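Mitiku Mamo
2020-01-15

Thread: notes from comparing two parallel grippers on flat tabletop objects. Same arm, same controller, same wrist camera mount. Only the gripper and its fingers change.

1/ The two units are the Brirance (electric, screw drive) and the Zundon (electric, belt drive). Both are two-finger. Both bolt to the Bogale arm with the stock flange, no adapter plate.

2/ Task: pick a thin round item off a table by its rim or across its width, lift it, set it down on a marked spot. Sounds trivial. Thin and round is the worst case for a parallel gripper, as the fingertips have to get very close to the table without pressing into it.

3/ 500 attempts per gripper. Teleoperated, one operator, me. I alternated grippers every session so that my own practice would not favor whichever came second.

4/ What I count as a failure: item leaves the table and drops, item slides more than a finger width before the grip closes, or the arm trips its force limit. A slow pick still counts as a pick.

5/ Failures: Brirance 19, Zundon 53. I expected a gap but a smaller one.

6/ Most of the Zundon failures were slides. The belt has a little give in it, so one fingertip arrives before the other and pushes the item away. On a tall object you would never notice. On a saucer you notice every time.

7/ I tried re-tensioning the belt halfway through. It helped for one session and then drifted back. The manual gives a tension value but no interval for checking it. If anyone runs this unit daily, I would like to know how often you do it.

8/ Brirance failures were mostly force limit trips. The screw drive is stiff and does not forgive a bad approach height. Come in too low and the arm stops, which means clearing the fault on the controller and homing the gripper. Annoying, but the object stays where it was.

9/ Recovery after a trip takes 21 seconds on the Brarkmont controller. Nearly all of that is homing. There is a setting to skip homing after a soft fault. I left it off for these runs and will test it separately.

10/ Finger padding matters more than I gave it credit for. Bare fingers skate on glazed surfaces. With padding, the same approach holds. The cost is tip thickness, and thickness is what you do not have to spare under a rim.

11/ Wrist camera. I run it looking down past the fingertips so both tips stay in view. Some people prefer it angled further forward to see more of the workspace. For flat items I want the gap between the fingers visible right up to contact, even if the fingers block a good part of the lower view.

12/ Woven items behave differently from dishes. The weave gives the pads something to catch, so the grip closes early and firmly. The trouble is bending. Too much closing force and a coaster bows in the middle, then springs when released.

13/ I ended up with separate force settings for the two kinds. The Brirance lets you save presets and call them from the teleop pedal. The Zundon needs a menu change between picks. Minor on paper, tiresome in practice.

14/ Wrist view over the dish and coaster row: 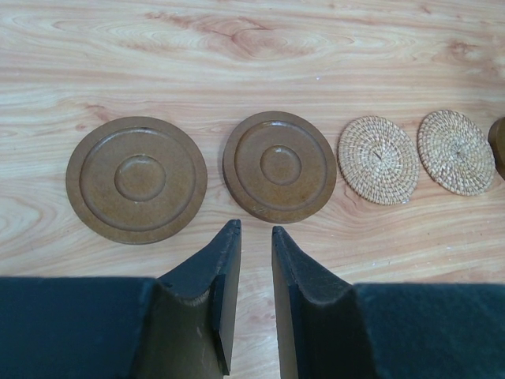

Two brown dishes, two woven coasters, padded fingertips pointing up at the row.

15/ Spacing is the other thing to watch. When round items sit close together, the open fingers need room on both sides, and a neighbor gets nudged before the target is even touched. Narrowing the opening before descent fixes most of it. Neither gripper does this by default.

16/ Camera lag was the same for both, as it should be with the same camera and cable. I mention it only because I was asked after the May thread whether lag could explain the slides. It could explain some of mine. It does not explain why one gripper slides more than the other.

17/ Noise: the Zundon is much quieter. If you work in a shared room that might count for something – it does for me, a little.

18/ For flat objects I am keeping the Brirance on the arm. For boxes and cups I would be fine with either. Next set is the same items with thinner pads, same operator, same failure rules. Settings files go up once I have cleaned out the duplicate presets.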